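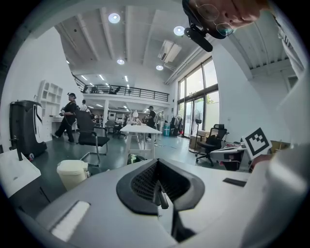 Vilmos Boros reckons I should stop telling people to give up on chlorine bleach, and left a long comment under my old laundry post to say so. His white shirts get a capful in every wash and they come out fine, and if mine go yellow under the arms then I must be using too little of it.

Well, I've tried more of it! I went through a whole bottle one summer and the armpits of my T-shirts went from a sort of weak tea to proper custard. Bleach is good at plenty of things, but the yellow under the arms is mostly sweat and deodorant stuck together, and on that particular mess it can make the colour worse. So, Vilmos, I'm glad yours are fine, but I'm sticking with the soak. A few of you have asked me to write it all out in one place, so this is the full version, with the bits I always forget to mention.

What you need

A sink or a bucket (I use the sink)
Oxygen bleach powder, the sort with sodium percarbonate in it
Washing-up liquid
An old soft toothbrush
Rubber gloves
A jug
A towel you don't care about

I buy my powder in a plain 135 g bag from Stundaveo, the refill shop in Lernbridge, and one bag does me two sinkfuls. Any supermarket one will do the job, just read the pack for how much to use per litre, because they do vary. And check the care label while you're at it. All this is for cotton and poly-cotton. Wool and silk should stay well away from it.

Start with the dry shirt

Turn it inside out. Put a small blob of washing-up liquid on each armpit and rub it in with the toothbrush, little circles, not too hard. If there's a waxy, stiff patch (you'll know it when you feel it, it's like a bit of cardboard sewn in) spend longer on that. I leave the washing-up liquid on while I make a cup of tea and drink it, then rinse it off under the warm tap. Do the collar as well if it's got that grey line.

I used to skip this part completely and go straight to soaking, and then moan that soaking didn't work. The waxy stuff has to come off first or the powder can't get at what's underneath.

The soak

Gloves on. Put the plug in and run the hot tap, as hot as the care label lets you. Dissolve the powder in a jug of hot water first and give it a good stir, then tip it in. If you sprinkle it straight on the cloth you get gritty lumps sitting in the folds, and I once found one in a pocket after two more washes.

Push the shirts right under. They will float up like jellyfish, so I weigh them down with a dinner plate. Leave them for 90 minutes, and go back once or twice to give them a swish. 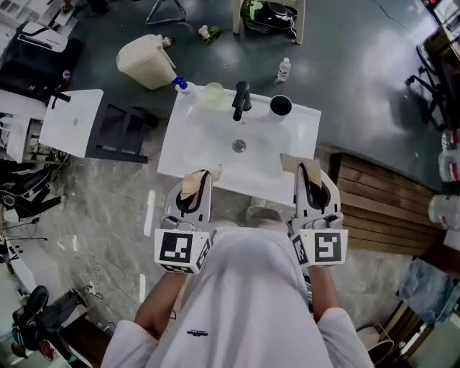
White T-shirt, white sink

For really old stains I let the water go cold, drain it, and do a second round with fresh powder. Don't be tempted to leave the first lot in all night thinking it's still doing something. Most of the fizz has gone by then and you're just bathing your shirts.

One serious bit: never put vinegar or anything else acidic in with chlorine bleach, and don't mix the two kinds of bleach either. If you've had the chlorine stuff in the sink lately, rinse it out thoroughly before you start.

Then wash as normal

Squeeze the water out (squeeze, don't wring, or the neck goes baggy) and put them through the machine with other whites on your usual setting. Skip the fabric softener, it leaves a coating and you'll be back where you started.

Before anything goes near a tumble dryer, look at the armpits in daylight. If there's still a yellow shadow, soak again. Heat sets it and then you really are stuck. I dry mine outside whenever I can, inside out, and a sunny July afternoon does wonders for the last faint bit.

Keeping it from coming back

Let your deodorant dry before you get dressed. I know, I know, it's boring standing about in the bathroom with your arms up, but it made more difference for me than anything I bought. I also changed to one without aluminium, a Norkar stick, and the stiff patches have pretty much stopped. And don't leave a sweaty shirt balled up in the bottom of a gym bag till the weekend. Even rinsing the underarms under the tap before it goes in the basket helps.

My oldest shirt has had this treatment 13 times now and the cotton is getting a bit thin at the shoulders, so next up is a post on patching.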